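Notebook, counter clearing task, simulation side
September, entry started 9:40

Carried over from last entry: the question from Vemadico is still whether a single fixed arm can clear and reset a kitchen counter without a person stepping in. They do not care about speed yet. They want to know which parts of the chore fail and how often. Sunil has asked for numbers he can put in front of them, so this entry is mostly numbers and the reasons I do or don't trust them.

Setup unchanged from the Culleck branch except for friction. Gervásio found that the contact friction on the gripper pads had been left at the default for every object. Everything before his fix is now marked "old friction" and should not be mixed with the new runs. That throws out 2673 episodes. I have kept them on the share in case we want the approach trajectories, which do not depend on friction.

New batch: 628 episodes, same policy checkpoint, object positions and object set randomized at reset. An episode counts as a success if the named object ends up inside the target zone, upright where upright applies, and nothing else has been knocked over. Overall success 62 percent. With the old friction values we were reporting a higher figure, and I would like that one to stop being quoted.

Went through failures by eye with Afroza for most of the morning. Layouts like the one below account for a lot of the interesting ones. The shaker and the cup are easy when they stand alone. With a neighbor close by, the approach has to come straight down and the open fingers need clearance on both sides, which the planner does not always check.

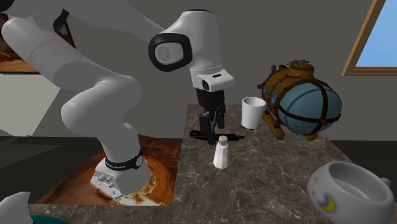

Mixed counter layout, render. Cup, shaker, bowl, submarine model, long black tool lying flat.

Notes by object type, new friction only:

Cup. Good. Remaining failures are mostly tipping on release. The fingers open before the base has settled. A short wait before opening should help – Gervásio will try it on his copy first.

Shaker. Good when the fingers close on opposite flats. When they land on the corners of the body it rotates in the grip and gets set down crooked. Yaw estimate is noisy because the body looks nearly the same every sixth of a turn. Any of those answers would do, but the estimator averages between them and gives a bad one. Needs a symmetry-aware target.

Flat tools. Poor. Dark tool under a dark gripper, with the gripper shadow on top of it, and the segmentation merges the two. On some attempts the mask grows up into the fingers. Even with a correct mask, a thin object lying on stone leaves little to grip, and the fingertips stop high to avoid the counter. A person would slide it to the edge and pick it up there. We have no such skill.

Bowl. Rim grasps only. Works when the bowl is well inside reach. Near the front corner of the counter the wrist runs close to its joint limit and the planner gives up, which I count as a failure.

Odd-shaped decor. The submarine is in the set on purpose as something the policy was not trained on. It goes for the tower on top nearly every time. Lifts are acceptable, placement is not, as it comes down on one support before the other.

Of the failures, 23 were cases where the policy reported success and the checker disagreed. Those matter more to me than the ordinary misses. On real hardware there is no checker, and somebody would come back to a cup lying on its side with the log saying the job was finished.

Where this leaves the chore question: moving separate upright items on a clear counter is close to usable in simulation. Clearing an ordinary counter is not. Wiping has not been looked at, and nothing here has liquid in it. Shahnaz thinks Vemadico will accept a restricted version with a fixed list of items. I would rather fix flat tools before agreeing to a list.

To do
– Release delay on cup (Gervásio)
– Symmetry handling for shaker yaw (me)
– Rerun flat tools with the gripper masked out before segmentation (Afroza)
– Ask Prasanna whether the Destberg test cell has a stone counter or a laminate one, and get a friction measurement either way
– Move old friction runs to a separate folder and rename

15:20. Masked rerun started on the second machine. First episodes loading correctly, will read the results tomorrow.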